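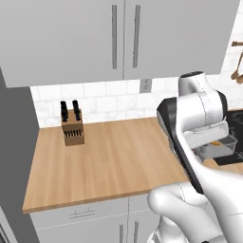 Sim kitchen, arm over the counter, gripper empty.

SLIDE 4 - keep to 3 min!!

- start w/ the question: how much sim before real data stops mattering
- 2000 sim episodes, 300 real. same policy, same tasks
- counter layout re-sampled each episode, colours + lighting too. Textures from the Rebane set
- 1323 episodes left after filtering, say this clearly, got asked last time in March
- filter = Zsófia's (Borbély), drops anything where the arm clips teh cabinets
- co-training beats sim only. Gap biggest on the tray task. don't oversell
- sim only: grasps OK, placement poor. Depth noise? Andor Kun thinks it's friction, mention both
- if asked re licence for Telleck assets - see me after
- water. then slide 5, failure modes, play clip once only

Recent talks
Ritgate: contact models for cheap grippers
Dolatow workshop notes
Labelling grasp failures by hand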